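News Events Membership Contact

Newsletter > Spring > Reading Swap

13/05/2021 by Lorraine Tapsell

Well, the Retell book swap is coming back in July, and I can't tell you how happy that makes me! We've already had more than 200 books dropped off at the Adomaitis hall – mysteries mostly, plus a lovely run of gardening titles (thank you, Trudy Ruddock, for sorting them all so patiently).
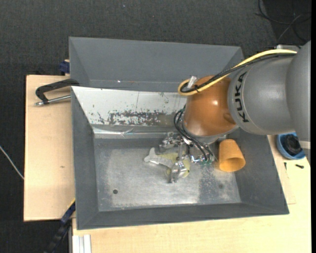 Please keep them coming, children's books especially, as we were terribly short on those last time and the little ones noticed. Paperbacks are fine, and so are jigsaw puzzles if the pieces are all there.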